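Notes from the Trasteda bench – when the fingers drift

Many of you wrote in after the last newsletter to ask how the hand-held grippers were getting along, and I'm sorry to say we have had a bit of a setback. Anathi Mokoena was going through the 400 recordings from the Donnelly sessions when she noticed that the fingers were no longer closing square. One tip was reaching the middle a hair before the other, and small things were being pinched at a slant and dropped.

We traced it to a screw that had worked itself loose inside the grip – such a little thing, and it cost us 41 recordings that we can't use. The rest look fine, I'm very glad to tell you.

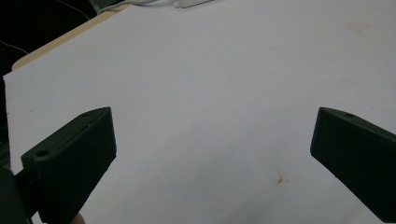 From now on every gripper gets opened and closed over plain paper before a session, and the screws are checked again after every 300 grasps. Anathi has written it all up on one page, and the folks in Hiltidstead already have their copy. If yours starts to feel even slightly loose in the hand, please stop and send us a note – we would much sooner lose an afternoon than have a finger come off near somebody's thumb.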